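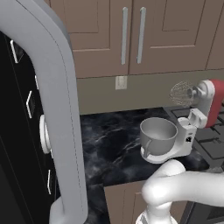 Simulationsansicht der Küchenzelle: Greiferfinger vor dem Sockel der Rührmaschine, links die Gerätefront mit Drehknopf.

Betreff: Re: Küchenzelle, Neueinrichtung der Simulation und Abgleich der Greiferposition
An: Verteiler Zellenbetrieb
Von: Deok-su Pyo, Technische Betreuung, Standort Ham

Sehr geehrte Damen und Herren,
sehr geehrter Herr Yook,

für Ihre Zusammenstellung danke ich Ihnen. Die Technische Betreuung nimmt nachfolgend zu den einzelnen Punkten Stellung. Die ursprüngliche Nachricht ist zum besseren Verständnis auszugsweise eingefügt.

Am 14-Uhr-Termin schrieb Dong-geon Yook:

> Sehr geehrte Kolleginnen und Kollegen,
>
> nach der Übernahme des neuen Szenenstands in die Simulation der Küchenzelle sind bei uns drei Fragen offen geblieben, die vor der Freigabe im März geklärt sein müssen.
>
> Erstens: Der Nullpunkt des Arms stimmt nach dem Laden der Szene nicht mit dem Wert im Einrichteblatt überein. Im Blatt sind für den Abstand zwischen Armbasis und Vorderkante der Arbeitsplatte 163 mm eingetragen, die Simulation meldet nach dem Start 165 mm. Die Abweichung von 2 mm ist reproduzierbar.
>
> Zweitens: Beim Anfahren der Rührmaschine von vorn spricht die Kollisionsüberwachung an, sobald der Finger in die Nähe des Sockels kommt. Ein Kontakt ist in der Ansicht nicht zu erkennen. Wir vermuten eine zu grobe Kollisionshülle an der Schüssel, wahrscheinlich im Bereich des kleinen Griffs.
>
> Drittens: Der Drehknopf an der schwarzen Front ist in der Gelenkliste nicht mehr aufgeführt. Ist das beabsichtigt?
>
> Mit freundlichen Grüßen
> Dong-geon Yook
> Guken, Abteilung Anlagensimulation

Zu Punkt 1 (Nullpunkt). Die gemeldete Abweichung konnte hier nachvollzogen werden. Ursache ist der Bezug des Einrichteblatts auf die frühere Arbeitsplatte, deren Vorderkante im Modell um 2 mm versetzt lag. Mit dem Wechsel auf die schwarze Marmorplatte wurde die Geometrie ausgetauscht, das Blatt jedoch nicht fortgeschrieben. Maßgeblich ist ab sofort der Wert aus der Simulation. Das Einrichteblatt wird durch die Technische Betreuung berichtigt und mit neuer Revisionsnummer verteilt. Ältere Ausdrucke sind zu vernichten. Eine Korrektur des Nullpunkts von Hand ist zu unterlassen, auch dann, wenn einzelne Bahnen auf den ersten Blick besser liegen sollten. Wer den Versatz bereits in eigene Programme eingetragen hat, wird gebeten, ihn vor dem nächsten Lauf zurückzunehmen.

Zu Punkt 2 (Kollisionsüberwachung). Die Vermutung trifft zu. Schüssel und Griff sind im derzeitigen Stand durch eine gemeinsame konvexe Hülle angenähert, die nach vorn und nach links über die sichtbare Form hinausreicht. Der Rührbesen ist von der Änderung ebenfalls betroffen. Sein Drahtgeflecht wird durchscheinend dargestellt, die Überwachung behandelt es jedoch als geschlossenen Körper. Folgendes Vorgehen ist einzuhalten:

1. Szene laden und den Arm in Grundstellung fahren.
2. Anzeige der Kollisionshüllen einschalten und die Hülle der Schüssel auswählen.
3. Die Hülle durch die zerlegte Fassung aus der Objektbibliothek von Jundent ersetzen. Schüssel, Griff und Besen sind dort getrennt hinterlegt.
4. Szene speichern, schließen und erneut laden. Ein Austausch ohne Neustart wird von der Physik nicht übernommen.
5. Den Finger mit verminderter Geschwindigkeit von vorn an den Sockel der Rührmaschine heranführen und in der Annäherungsposition halten.
6. Das Protokoll prüfen. Es darf bis zum Erreichen der Annäherungsposition keine Meldung enthalten.

Bei unserem Prüflauf umfasste die Bahn 1.330 Simulationsschritte. Eine Meldung der Überwachung trat nicht auf. Der Grenzwert der Überwachung selbst bleibt unverändert. In der Vergangenheit wurde er an anderer Stelle heraufgesetzt, um Fehlmeldungen zu umgehen; dies wird von uns nicht freigegeben.

Ich weise ferner darauf hin, dass die Roste des Kochfelds hinter der Rührmaschine liegen und aus der üblichen Ansicht teilweise verdeckt sind. Für Bahnen, die in diesen Bereich führen, ist eine zweite Ansicht zu verwenden. Die Hüllen der Roste wurden nicht geändert.

Zu Punkt 3 (Drehknopf). Der Wegfall ist nicht beabsichtigt. Bei der Umbenennung der Gerätefront ist der Verweis auf das Gelenk verloren gegangen. Der Knopf wird seither zwar dargestellt, ist aber als feststehendes Teil geführt. Die Firma Jasten hat eine berichtigte Gelenkliste mit 98 Einträgen übergeben, die im Projektverzeichnis abgelegt ist. Bitte ersetzen Sie die vorhandene Datei vollständig und übernehmen Sie keine einzelnen Zeilen. Die Türen der Ober- und Unterschränke sind in der neuen Liste enthalten. Ihre Drehachsen wurden stichprobenartig geprüft, eine vollständige Prüfung steht noch aus.

Für die regelmäßige Pflege der Zelle gilt bis auf Weiteres, dass nach jedem Austausch eines Objekts der Nullpunkt, die Kollisionshüllen und die Gelenkliste zu kontrollieren und im Zellenbuch abzuzeichnen sind. Einträge ohne Namenszeichen werden bei der Freigabe nicht berücksichtigt.

Herr Yook wird gebeten, den Lauf nach Punkt 2 auf dem Rechner in seiner Abteilung zu wiederholen und das Protokoll an diesen Verteiler zu senden. Rückfragen zur Gelenkliste richten Sie bitte ebenfalls an den Verteiler und nicht unmittelbar an Jasten.

Mit freundlichen Grüßen
Deok-su Pyo
Technische Betreuung, Standort Ham

Zuletzt aktualisiert: März, 16:20 Uhr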